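Center channel dialogue mismatch after theater re-seat (Gromham, screen 5)
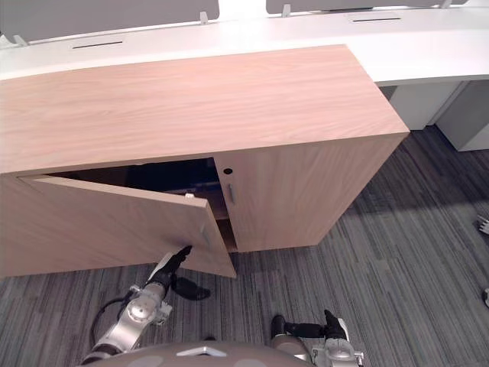 posted by reel_two_ft

Background first. Gromham is a single-site house, five screens, all digital. Screen 5 was re-seated in June and lost two rows. Since then dialogue on the center channel reads low against left and right. I have a licensed print of a regional action picture running in three language versions, and the complaint is worst on the dubbed tracks. The original-language track is tolerable.

What I have done so far:
- Pink noise at the reference seat, each screen channel separately. Center is 2 dB under left and right above 2 kHz.
- Swapped amp channels. Deficit stays with the speaker.
- Checked the screen. Perforated, 20 years old, last cleaned before I was hired.

The processor is a Lindgren unit, fader normally at 5. Is this a horn driver, or is the screen loading up with dust?

---

posted by sprocket91

Horn driver. A dirty screen takes the top off all three channels, and you say left and right are fine. Pull the diaphragm and look at it.

---

posted by mono_optical

Disagree with the above. Dust on a perforated screen is not uniform. If there is a supply vent over the middle of the stage, the center perforations clog first. I have seen a 3 dB difference between center and left at 8 kHz from that alone. Measure behind the screen before you order parts.

---

posted by sprocket91

He has a shelf starting at 2 kHz. Dust gives you a slope that gets steeper toward the top. Different shape.

---

posted by reel_two_ft

Measured behind the screen tonight, one meter on axis, same mic. Center matches left to within half a dB up to 10 kHz. So the driver is good.

---

posted by mono_optical

Then it is between the horn and the seat. Vacuum the back of the screen with a soft brush and measure again. Also check the aim. If two rows went, the reference position moved, and the center horn may still be pointed at the old one.

---

posted by lorislane

None of this explains why the dubbed tracks are worse. The loudspeaker does not know what language it is playing. I book for the Loris, we ran the same title in all three versions, and the dubs were mixed lower against music and effects. Dialogue was recorded close and dry, then laid over an M&E stem that was already hot. Our fix was to run the dubs half a point up on the fader and accept louder songs.

---

posted by sprocket91

Running the fader up to cover a bad dub is how you get walkouts in the fight scenes. Play it at the level it was mixed and let the distributor hear about it.

---

posted by lorislane

The distributor heard about it. The distributor does not sit in a 400-seat house with people shouting at the booth. Half a point is less than 2 dB.

---

posted by platter_pm

Two separate faults here, and both can be true. A 2 dB hole over 2 kHz takes out consonants. A mix with good dialogue margin survives it – a thin dub does not. Fix the room first, then judge the dub.

Also check that the right version is loading. Our Zodby server defaulted to the first playlist in the folder, and for a week we were playing a stereo mixdown under the correct subtitle file.

---

posted by reel_two_ft

Checked the playlists, all three are 5.1 and correctly mapped. Brushed the screen back and re-aimed the center horn, which was pointed at the old seventh row. Center is now 0.5 dB under at 4 kHz. I did both in the same session, so I cannot say which one did it.

Dubs still sound thin at fader 5. Trying 5.5 on the late show only.

---

posted by mono_optical

Redo your room EQ after moving a horn. The old curve was made for the old aim.

Related threads
Surround array polarity check without a dedicated tester
Lindgren processor: fader steps and what they equal in dB
Subtitle file loads late on second reel
Screen cleaning intervals, perforated vinyl
Zodby server playlist order after update

Comments
gallery_row_f: Sat through the dubbed version of this one. Songs were painfully loud and I missed half the courtroom speech.
tk_booth: 5.5 is fine. We have been at 5.5 for dubs for years.
halfstop: Would like to see the before and after curves if you saved them.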